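Momeo Kids Pages
Everyday Things: Why do leather shoes need cleaning?

Do you have a pair of shoes for special days? Perhaps you wear them to a wedding, or to a school concert. If they are made of leather, somebody in your home has probably told you: "Please, do not walk in the mud with these!"

On this page we will learn what leather is, why it becomes dull and how people make it shine again. At the end there is also something you can try. 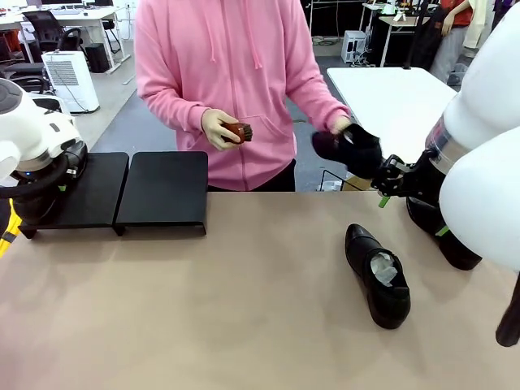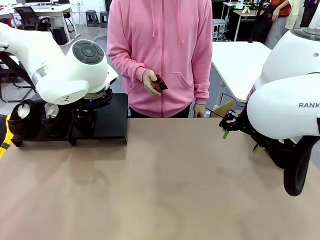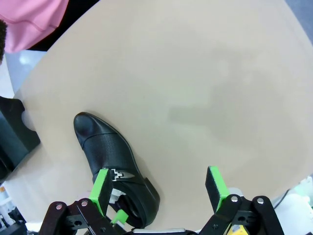
What is leather?

Leather is the skin of an animal, most often of a cow. The skin of an animal goes bad if it is left as it is, in the same way as meat goes bad. So people treat it with special liquids. This work is called tanning, and the place where it is done is called a tannery. After tanning, the skin is strong and soft, and it can be used for many years.

In the old town of Plirnley there was a street with many tanneries beside the river. They needed a lot of water for their work. The smell was so strong that visitors walked on the other side of the river! Today the tanneries are closed, but the street is still named Tanner Street.

If you look at leather with a magnifying glass, you can find very small holes in it. These are called pores. Your own skin has pores too. Through the pores, leather can take in water, and it can also take in oil and wax. This is important for our story, so please remember it.

What happens to a shoe when we walk?

A shoe has a hard life. Dust from the street sits down on it. Small stones scratch it. Rain makes it wet, and then it dries again. Each time the leather dries, it loses a little of the oil that was inside. Leather without oil is like your lips in winter. First it feels rough, and then small cracks come.

The place where the cracks come first is the place where your toes bend. Take one of your shoes and look there. You will find some lines going from one side to the other. They are called creases. A few creases are normal and not a problem. But if there is dirt inside them, the dirt works like sandpaper, and with every step it rubs the leather a little more.

The names of the parts

Shoemakers have a name for every part of the shoe. Some of these names are useful to know:

The toe cap is the piece which covers your toes.
The vamp is the front part of the upper, behind the toe cap.
The upper is everything above the sole.
The sole is the part that touches the ground.
The heel is the higher block under the back of your foot.
The lining is the soft material inside.
The buckle is the small metal piece on a strap. Sometimes it opens and closes, and sometimes it is only for decoration.

Some shoes have rows of very small holes in the leather. The holes look nice, but polish likes to hide in them. If there is too much polish, the holes become full and it is difficult to clean them. For such shoes it is better to use only a little.

How do people clean a leather shoe?

Step 1. Take away the dust. This is done with a dry brush. You brush with quick, light movements, and you do not forget the narrow place where the upper meets the sole. Many people want to begin with the polish, but then they rub the dust into the leather, and this makes scratches.

Step 2. Wipe. A cloth that is a little bit damp takes away the dirt that the brush left. Damp means that no water comes out when you squeeze it. After this the shoe must dry in the air. Do not put it on the radiator or in front of the fire. Too much heat makes the leather hard.

Step 3. Put on the polish. Shoe polish is made of wax, oil and color. Take as much as a pea and spread it in small circles. The oil goes down into the pores (did you remember them?), and the wax stays on the top like a thin raincoat. Now the shoe has to rest for some minutes. It will look dull and cloudy, and it should be like this.

Step 4. Brush again. Now comes the nice part. You brush quickly from one side to the other, and slowly the shine appears!

A question from one of our readers was: how many times must I brush? There is no rule, but the old shoemakers at the Hnatiuk workshop used to tell their students 100 strokes for each shoe. They had a song for counting, so that it was not boring. Your arm will be tired, I promise.

Why does it shine?

This is a bit of science. When light falls on something rough, it jumps back in many different directions. Our eyes see a dull surface. When light falls on something smooth, most of it jumps back in the same direction, as a ball does from a flat wall. Then our eyes see a shine.

Dull leather has thousands of very small hills and valleys. The wax fills the valleys, and the brush makes everything flat. The brush also warms the wax a little, because rubbing makes heat. You can feel it if you rub your hands together fast. Warm wax is softer and it spreads better.

Why is there paper in shoes?

When you buy new shoes, there is often a ball of paper inside. The paper pushes from the inside and holds the shape of the shoe. At home you can do the same when your shoes are wet. Paper also drinks the water. Change it after 2 hours, and then again in the evening. White paper is better than newspaper, as the black ink can come off on a light lining.

In the shoe museum of Dresard there are 38 pairs of dancing shoes which are more than a hundred years old. Each one is filled with soft paper, and still they look as if someone could dance in them tonight.

Try it yourself

You need: 2 old leather shoes (ask first which ones you may use!), a soft brush, a cloth, a little polish and some old paper for the table.

Clean only the left shoe, with all four steps. Leave the right one as it was. Now put one drop of water on each toe. Look from the side. On which shoe does the drop stay round, and on which shoe does it become flat? Wait five minutes and look again.

Write down what you found. After that, please clean the right shoe too - it would be sad if only one foot was ready for the party.

Words to remember: tannery, pores, crease, vamp, lining, polish.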